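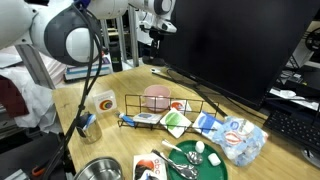 CLESIRBY, 2021-05-01. Jukier, the household goods retailer, will open a returns and repair centre in Clesirby in October. The centre will take over a former carpet warehouse on Strachan Road, which has stood unlet for several years, and will handle goods sent back by customers from all of the company's shops and its website.

Until now, returned items have gone to three separate depots, where most were sold in bulk to clearance traders. Under the new arrangement they will be checked, cleaned and repacked on one site. Goods that can be sold again as new will go back to the shops. Goods with minor faults will be repaired where parts are available and sold at a lower price from a counter at the front of the building, open to the public six days a week.

The company said the site will employ 209 people when fully staffed. Recruitment for supervisors begins this month, with warehouse and repair posts to be advertised over the summer. Shifts will run from 6am to 10pm, and part-time contracts will be offered in all departments.

"We have been sending too much away that had nothing wrong with it," said Güven Gezer, operations director at Jukier. "A customer buys a dish rack, finds it is too wide for the draining board and brings it back. It should be on a shelf again within the week. At the moment it can take two months, and some of it never comes back to us at all."

A trial carried out at the Ustau depot over the winter looked at 638 returned items from the kitchen and bathroom ranges. Of these, 366 were found to be unused and undamaged. The most common reasons for return were wrong size, wrong colour and duplicate gifts. Missing fixings accounted for most of the remainder, and the company has asked its suppliers to provide spare packs of screws, feet and hooks, which customers will be able to request without returning the whole item.

Thierry Guillot, who ran the trial and will manage the Clesirby site, said the work had changed how staff sort incoming parcels.

"We used to open everything in the order it arrived. Now we sort by product type first, so one person sees twenty of the same soap dish in a morning and knows straight away when one is faulty," he said. "We want people with retail experience as well as warehouse experience. Training will be paid."

Customers will not need to change how they return goods. Items can still be handed in at any Jukier shop with a receipt or posted using the label supplied with the order. Refund times are expected to fall from ten working days to four once the centre is open. Electrical goods, mattresses and opened toiletries are not part of the scheme and will continue to be dealt with under the existing policy.

Building work inside the warehouse began in the spring and includes a new roof, loading bays on the north side and covered parking for bicycles. Lorries will enter from the bypass and will not use Strachan Road, a condition of the planning consent.

Jukier was founded in 2003 and sells kitchen, bathroom and storage goods.

Recent news

Jukier extends shop opening hours for summer
New storage range goes on sale
Ustau depot: changes to collection times
Güven Gezer named operations director
Spare parts request form now available online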